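Starthorpe library to lend keyboards and mice

Starthorpe Public Library will start lending computer accessories in July, adding keyboards, mice, webcams and headsets to a collection that already includes board games and garden tools.

The first batch has 78 items. Cardholders age 13 and older can borrow up to two at a time for three weeks, with one renewal if no one else is waiting. There is no charge, but a late item will block new loans on the card until it is returned.

The library said requests for accessories have grown since it began lending laptops from the Porari Street branch. Many borrowers asked for a separate mouse or a larger keyboard, and staff had only a few spares to hand out.

The town council approved the spending in the spring as part of the library's regular equipment budget. Stanciu Office Supply, on Mill Road, filled the order and will handle repairs for the first year.

Several of the items are meant for people who find standard equipment uncomfortable. They include upright mice, a trackball, and keyboards with large print keys. Borrowers can try them at the front desk before checking them out.

Accessories must be returned to the desk during open hours and should not be put in the book drop. Staff will wipe down each item and test it before it goes back on the shelf. The replacement fee for a lost item is the price the library paid, and the most expensive headset is listed at $200.

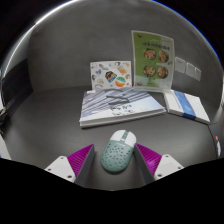 A computer mouse with a perforated pale green shell.

The Horkavlow branch will not carry the accessories at first, but cardholders there can place a hold and have items sent over on the Friday van. Holds open at 12 p.m. on the first day of lending, online or by phone.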